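The Pears My Grandmother Wouldn't Sell

By Khalil Sleiman

I grew up thinking everybody's family had a fruit they argued about. Ours was a pear. A small, brown, rough-skinned, frankly homely pear that ripened late and bruised if you looked at it wrong, and that my grandmother refused to sell to a single customer in all the years she ran the Tannous orchard outside Ralldale.

She sold everything else! Apples by the crate, plums, quinces, cherries when the birds left us any. But the brown pears from the back row went into the cellar on newspaper, and if you wanted one you had to come sit at her kitchen table and eat it there, with a knife, and tell her what was going on in your life.

I hadn't thought about those trees in years. Then in May 2020, stuck at home like the rest of the country, I got a call from my cousin saying the back row was in trouble. Three trees left, one of them split down the trunk by ice, and did I want to come take cuttings before it was too late? (It was already too late for cuttings that year, as any grafter will tell you. You take them in winter, when the wood is asleep. I drove out anyway.)

What I found was a mess. The grass was up to my waist. The split tree had a wound I could have put my whole arm into, and it was still covered in little green fruitlets the size of marbles. I stood there feeling pretty sentimental, and then I got stung by a wasp and went in for coffee.

So began my education. I'm a sign painter by trade, and I knew as much about fruit trees as I know about submarines. I joined a mailing list called Unach, which is where old-pear people go to be rude to each other about rootstock. I posted a long, gushing message asking what variety we had. I got 43 replies, and hardly any two of them agreed. One man told me it was a cider pear and not worth saving. A woman two states over told me to ignore him and mail her a fruit, wrapped in a sock.

I mailed her the fruit that fall, in a sock. She wrote back that it was delicious and she had no idea what it was either.

Part of the problem is that small brown fruit all start to look like cousins after a while. Russeting, the sandpapery brown you get on some pears and apples, can come from the variety, or from the weather, or from a spray that went on at the wrong time. Some of it is smooth as suede and some is all freckles. I have spent whole evenings comparing speckles, and my wife has stopped asking how it's going.

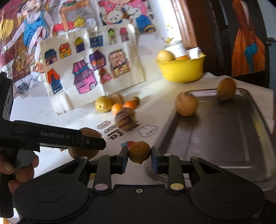

Small, brown and speckled: not much to look at until you get close.

The proper way to do it, I learned, is to cut the thing open. You look at the core, the seeds, the length of the stem, how deep the little basin at the bottom goes. You taste it at picking, then again after a month in the cold. My notes from that first fall are embarrassing. "Tastes like pear," says one. "More pear," says the next.

By December I had a sharper knife and a slightly better idea of what I was doing. I cut pencil-thick shoots off all three trees, wrapped them in damp paper and kept them in the fridge behind the pickles until the sap was moving again. Then I drove them to Takden, a nursery up the valley that still does whip-and-tongue grafting by hand. They put through nearly 900 trees a season in a shed with one space heater, and they let me ruin a few of my own sticks before taking the knife away.

Most of mine failed. Most of theirs took.

The split tree came down in a windstorm the next summer. I got there with a chainsaw and a thermos and couldn't make myself start, so my cousin did it. I kept a slab of the trunk and it's under the TV now, and yes, I dust it.

Four of the young trees are in my yard. One finally fruited last year, five pears, two of which went to the squirrels. I laid the others out in the basement on newspaper and checked on them every day like a fool, pressing a thumb near the stem the way my grandmother did.

A neighbor saw me carrying them up and asked if I'd sell him one. I told him to come in and sit down.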